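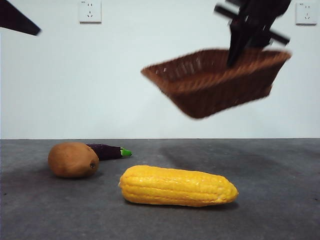 2024年2月27日

**設備導入計画に関する中間進捗報告書(助成事業「食品容器ハンドリング自動化の基盤整備」)**

提出者:Kismont 技術企画室

## 1. 報告の範囲

本報告書は、交付決定時に承認された設備導入計画について、現時点での執行状況、機種選定の経過および次期の調達予定を取りまとめたものである。研究成果の詳細は別途提出する技術報告に譲り、本書では設備の仕様と予算に関わる事項に限って記載する。

## 2. 選定作業の進捗

ハンドの候補は、Fillico製の平行開閉型とBaloch製の交換指型の二系統に絞り込んだ。両者とも可搬質量の要件を満たしており、残る論点は、編み目のある容器の縁を安定して把持できるか、および指先部品の交換費用の二点である。

評価課題には、籐編み風のかごと野菜の模型を用いている。実物の農産物は個体差と傷みがあり、機種間の比較条件をそろえにくいことから、前回の協議で模型の使用についてご了承をいただいた。かごの縁は厚みが一様でなく、平滑な樹脂容器を前提としたメーカーの標準試験では判断材料が不足する。このため、かごの持ち上げと移動を必須項目に加えた。
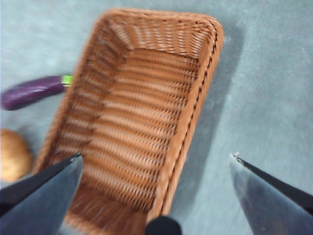
図1 手首側カメラから見た空のかごと、開いた状態の指先。かごの左外側にナスの模型がある。

手首側の映像は、指先と縁との位置関係を確認する目的で記録している。動作の速い区間では像のぶれが生じるため、次期に購入するカメラの仕様では、解像度より露光時間の設定範囲を優先する方針とした。これに伴い、当初計画に記載した高解像度機は調達対象から外し、同一費目内で機種を変更する。変更届は本書と併せて提出する。

## 3. 予算の執行状況

| 費目 | 予算額(万円) | 状況 |
|---|---:|---|
| アームおよび制御装置 | 2,000 | 契約済 |
| ハンドおよび指先部品 | 200 | 選定中 |
| カメラおよび固定具 | 90 | 仕様変更の届出中 |
| 消耗品(容器、模型等) | 9 | 執行中 |

アームおよび制御装置については、契約額が予算額の範囲内に収まっている。据付けに要する電源工事は助成対象外とし、全額を当方の自己資金で負担する。

ハンドについては、本体価格のみを比較するとFillico製が有利である。一方、指先部品は摩耗を前提とした消耗部材であり、事業期間を通じた交換回数を含めて比較する必要がある。両社には予備部品を含む形での再見積りを依頼しており、Balochからは既に回答を得ている。Fillicoの回答を待って比較表を確定させる。

## 4. 課題および対応

第一に、納期である。カメラの機種変更により、固定具の設計を一部やり直す必要が生じた。固定具は外注せずに内製とし、遅れの影響を抑える。

第二に、保守契約の扱いである。統合制御ソフトウェアDretixの利用料は年単位の契約となっており、契約期間が事業終了日をまたぐ。事業終了後の期間に相当する額は助成対象経費から除外して計上する考えであるが、按分の方法について貴財団のご指示を仰ぎたい。

## 5. 次期の予定

- ハンドの機種決定および発注
- カメラ固定具の製作、取付け
- 固定カメラと手首側カメラの記録時刻の同期確認
- 4月の実地確認に向けた証憑書類の整理

実地確認の当日は、契約済設備の現物、管理番号票および検収書類を作業場所にてご確認いただけるよう準備する。ハンドの比較表は、機種決定後に本報告書の追補として提出する。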